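Handout 4: care of the hand-held gripper (Norkix, cloth work)
Course notes, M. Tsuji, 5 Aug 2018

Before each session please check the two fingers. Close them slowly and look if they meet in parallel. If one finger comes first, loosen its screw, push it back to the stop and tighten again. Thin fabric will slip from a crooked pair, even when thick fabric is held well.

Wipe the lens with a dry cloth only. Alcohol was used in May and it left a white film.

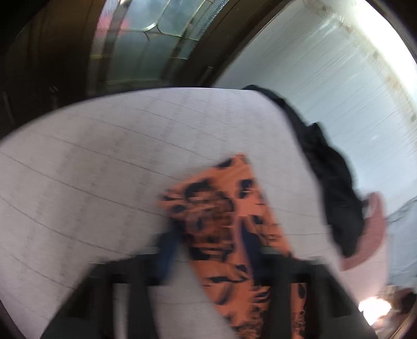
Fast movement of the hand gives blur, and then the finger position is hard to read afterwards. Mr. Sekiguchi recommends to slow down just before closing. I agree with him.

The finger pads are changed after 1000 grasps, or after 700 if you work with rough fabric. Write the number in the Ebihara log. Spare pads are in drawer 47.

For next time: read the section on crossbar play and bring your own hex key.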